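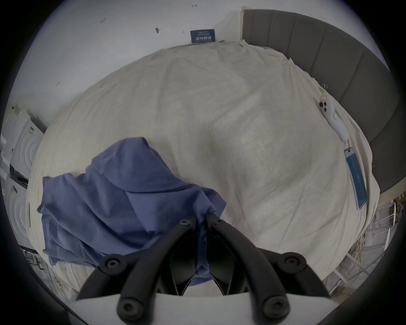
Cloth held between the fingertips, wide-angle view.

Flosell review: turning hand-held gripper video into training episodes

Posted 2/27/26

Flosell is a desktop program that takes video from a hand-held gripper and produces episodes a policy can be trained on. It recovers the camera path, reads the opening between the fingers, splits the video into episodes and writes everything to one file per task. I used it on cloth handling for most of February. Before that I used Brutitz, which does the same job from the command line.

Installation

The installer worked the first time on Linux. The Windows version needed a newer graphics driver and didn't say so until the first run failed. There is a license key, and it has to be entered again if you change the network card. Projects are plain folders, so you can back them up with whatever you already use.

Camera tracking

I gave it 37 cloth episodes recorded at 60 frames per second. It tracked 33 of them from start to finish with the default settings. The four it lost all had a long stretch where the camera looked down at the bed and saw very little except sheet. A plain pale sheet gives the tracker few fixed points, and the wrinkles it does find can move when the cloth is pulled. Flosell has a mask tool for this. You paint over the sheet once and it stops using that area, as long as there is enough of the room in view. With the mask on I got two of the four back.

Brutitz did worse on the same recordings, but its log told me which frame it gave up on. Flosell shows a red bar and the word "lost." I would like the frame number.

Finger opening

Flosell doesn't need printed markers on the fingers. You click the two fingertips in a handful of frames and it follows them from there. This was good on open fingers and fair on closed ones. When fabric is pinched and a strip of it hangs down between dark finger pads, the estimate jumps around by a few millimeters. There is a smoothing slider, but set it too high and the moment of release comes late, which is bad for training. I left it low and fixed the worst spots by hand.
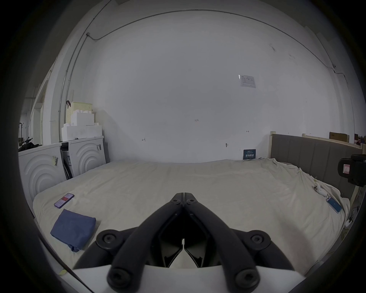 Blue cloth near the front of the bed, phones on the sheet, washing machines on the left.

Splitting and labels

Automatic splitting looks for the fingers opening and closing. For picking up a phone that is fine. For cloth it cuts too often, as one fold can take several grasps. You can merge pieces with a single key, and labels carry over when you do. Object labels are typed by hand. The search box finds them quickly, though it treats "cloth" and "Cloth" as two different things.

Speed

A clip of 4000 frames took a little longer to process than to watch, on a desktop with one mid-range card. The preview stays usable while a job runs. Memory use climbs over a long session and I got into the habit of restarting the program at lunch.

Export

The export goes straight into Ranard, which is what we train with in the Chiba office. Positions and finger openings came through correctly. Time stamps were one frame off until I turned on "align to shutter" – that setting is on the second page of the export window and is off by default. Check it before you start a long training run.

Should you buy it?

If you record rigid objects in a room with plenty to look at, Brutitz is free and probably enough. For cloth and bedding I would pay for Flosell, mainly for the mask tool and the quick merging. Get the trial first and run your worst recording through it. The trial limits export to five episodes but doesn't limit tracking.

We use cookies to remember your settings and measure visits. By continuing to use this site you accept our cookie policy. Accept | Manage settings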